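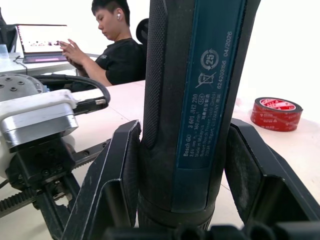
MAXIMILIANO PAREDES

I'd been trying to get along to the Wirkeck robotics club at Gorkness College for ages, and when I finally did, I spent most of the first hour drinking their tea and getting in the way. Ines, who has run the student side of it for two years, was very good about this. "Just don't lean on the table," she said. "If the table moves, everything we've taught it is wrong."

The "it" is a robot with a pair of arms, and what they're teaching it to do is use a screwdriver. I love this. I can barely use one myself! The club has entered the Fomeseo student challenge in October, where each team's robot has to open up a metal box, and the rules say you have to use an ordinary hand tool from a shop. Theirs is a Bosch GO, one of those slim cordless ones.

"People think the hard bit is turning the screw," Ines told me. "The screwdriver does that for you. The hard bit is holding it straight. It's a round-ish thing with a rubbery grip, it's taller than you'd like, and we've got two flat fingers to hold it with."

I asked whether they'd thought about bolting the tool on. She gave me a look.

"Everyone asks that. You lose marks for it. It's got to pick it up and put it down again like a person would."

They keep a notebook of every attempt, in biro, because Ines doesn't trust the laptop. When I visited they'd got to 553 tries at picking the thing up, with 427 marked as good. What counts as good? "It's upright and you can wave the arm a bit," she said. "We had a big argument over the waving. I wanted more waving."

She's studying mechanical engineering and only joined because a mate wanted company on the walk home (the mate left after a fortnight, Ines stayed). Before that she'd never written a line of code. "My first program made the arm go up. I meant down. I was still dead pleased with it."

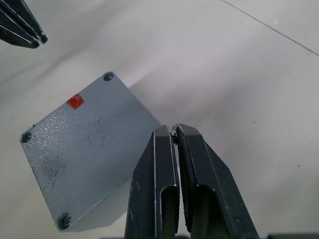 I'm writing these pieces because I teach evening classes myself, and I wanted to know how a club keeps going once the shiny new feeling has worn off. Ines reckons it's down to having a dull thing to come back to. For them the dull thing is the box: grey metal, rough paint, a lid with scuffs all over it and a screw head waiting at the corner. "I see that lid when I shut my eyes," she said. What bothers her most is that the camera rides along with the gripper, so the fingers can end up between it and the part you care about. She pointed out how they'd blocked the right-hand corner of the lid completely. "So which way do you come in? You can turn the wrist, or turn the box, or remember where the corner was. We've had a whole evening on that and we still don't agree."

The scoring runs to 300 points, and a good chunk goes on not damaging anything. Last time they entered, she says, they were so careful they ran out of time with the lid still on. The team from Chang had theirs off and were eating crisps.

"I wasn't even cross," Ines said. Then she thought about it. "I was a bit cross. They were our crisps."

I asked what she'd say to a student who fancies joining but thinks they're not clever enough. She said to come and hold the torch for an evening, and to bring biscuits, and that they're short of people who write neatly. Then someone called her over to have another go at the pick-up, and I got told off for leaning on the table.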